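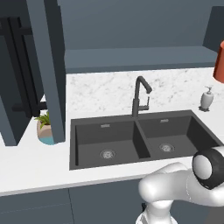 THE KITCHEN CLUB

184 shares | 10 comments

By the time I got to Filldale, the argument about the soap was already in full swing. Reinaldo Aguiar wanted the arm to come at the dispenser from the left, where the nozzle points. Sum-yee Mak thought that was a great way to smack the faucet, and she had a whole page of scribbled angles to prove it. I'd been in the room for maybe two minutes and I already had an opinion (I was with Sum-yee).

This is the after-school robotics club at Filldale, and if you're picturing kids with screwdrivers and a box of wheels, well, so was I. The club's robot lives on a screen. So does the kitchen it works in, a very nice kitchen, much nicer than mine, with a marble backsplash and a big double sink and a tall black faucet I would seriously consider paying money for. The students write the code, press a key, and the white arm goes off and does what they told it to do. What they told it to do and what they wanted it to do are often pretty far apart!

Gualtiero Sanna has been running the club since it was three students and a chess set. He taught shop for years and he still talks like it. "Measure it again," he said to somebody at least once every five minutes I was there. Measuring in this case means reading numbers off a panel, but he walks over and squints at the monitor like he's checking a shelf for level.

The project this term is called Prasamau. I asked where the name came from and got four different answers, all delivered with a straight face, so I'm leaving that one alone. The idea is simple enough to say out loud: the arm has to reach the soap, press the pump, and come back without touching anything else. You do that with your hand every day and never think about it. Now try writing it down as steps. How far over the sink do you go? When do you turn your wrist? How hard is a press?

I tried it myself, because Reinaldo dared me. He gave me a spare seat and a cheat sheet and I typed in what I thought was a sensible set of moves. The arm swung out over the basins, bent the wrong way and drove its wrist into the partition between them. Big cheer from the back row. Sum-yee told me kindly that her first one went through the wall.

The club keeps a log of every run, and on the afternoon I visited it stood at 2,503. Most of those are failures and they're all in there with a note. I read a bunch of them while the pizza was going around. "Hit faucet." "Hit faucet." "Missed pump, very close." "Hit plant, HOW." The plant is way over on the other side of the sink, so I'd love to know too.

In August they take Prasamau to the meet in Plilldale, where each team gets 90 seconds a run and the judges move things on the counter beforehand. That last bit is what has everyone worried. Code that only knows one spot for the soap is going to be in trouble, so the group has split into two camps, one working on finding the dispenser and the other on getting there safely. They share a table and bicker constantly. It's a lovely noise, and I say that as somebody who came in with a headache.

Around six the soap question finally got tested. Reinaldo's route went first and clipped the faucet. Sum-yee's went high over the spout and came down on the pump from above, a bit crooked, and she put both hands over her mouth. Gualtiero leaned in and looked at the numbers for a long moment.

"Okay," he said. "Run it again."

10 comments | Share this story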